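Égouttoir à vaisselle

Un égouttoir à vaisselle est un support destiné à recevoir la vaisselle lavée à la main pendant son séchage à l'air libre. Il maintient les pièces écartées les unes des autres et au-dessus du plan de travail, de sorte que l'eau s'écoule et que l'air circule. On le pose à côté de l'évier, on le suspend au mur ou on l'intègre à un meuble haut.

Terminologie

Le mot « égouttoir » désigne aussi bien le support mobile que la surface rainurée qui prolonge la cuve de certains éviers. Dans le commerce, la seconde est souvent appelée « égouttoir d'évier » pour éviter la confusion. Le terme « vaisselier » est parfois employé à tort : il s'applique à un meuble de rangement, dans lequel la vaisselle est placée sèche.

Structure

Un modèle courant comprend un cadre, des séparations verticales pour les assiettes, un compartiment à couverts et un plateau qui recueille l'eau. Les modèles à étages ajoutent des montants entre lesquels sont fixées des traverses. Les assemblages sont soudés, emboîtés ou boulonnés – cette dernière solution permet le démontage. Les bols et les plats creux occupent en général le niveau où l'écartement est le plus grand.
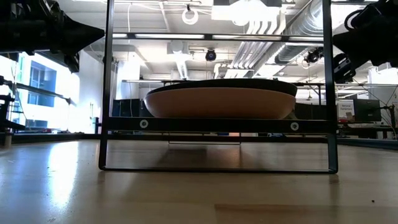

Support en métal noir à traverse boulonnée, avec un récipient rond et peu profond.

La stabilité dépend surtout de la largeur du pied. Un piètement étroit convient à un support bas, mais un modèle haut chargé d'un seul côté peut basculer. Les fabricants placent pour cette raison les pièces lourdes en bas et réservent l'étage supérieur aux verres et aux tasses.

Matériaux

Le bois, longtemps le plus répandu, est léger et ménage la porcelaine, mais il noircit s'il reste humide. Le fil d'acier gainé de plastique lui a succédé dans beaucoup de foyers ; il rouille dès que la gaine se fend, le plus souvent aux soudures. L'acier inoxydable résiste mieux et coûte plus cher. L'acier peint ou laqué se situe entre les deux et demande que les éclats soient retouchés.

Fabrication

L'atelier Harries, établi à Mollport, produit des égouttoirs en métal sur deux niveaux. Son modèle le plus vendu mesure 62 centimètres de long et peut recevoir jusqu'à 755 grammes de couverts dans son bac latéral. La fabrique de Fladville s'est spécialisée dans les modèles muraux en hêtre, livrés avec 4 vis et un gabarit de perçage. À Drondport, une ancienne tréfilerie fournit le fil employé par les deux maisons.
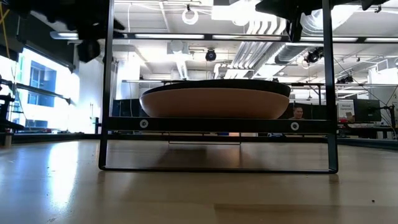 Entretien

Le plateau se vide après chaque usage et se lave une fois par semaine. Le calcaire s'enlève au vinaigre blanc dilué, laissé en place cinq minutes puis rincé. Les boulons des modèles démontables se resserrent à la main ou avec une clé plate, sans forcer. Un égouttoir en bois se sèche debout, à l'écart d'une source de chaleur.

Voir aussi

Évier
Porte-assiettes
Torchon
Vaisselier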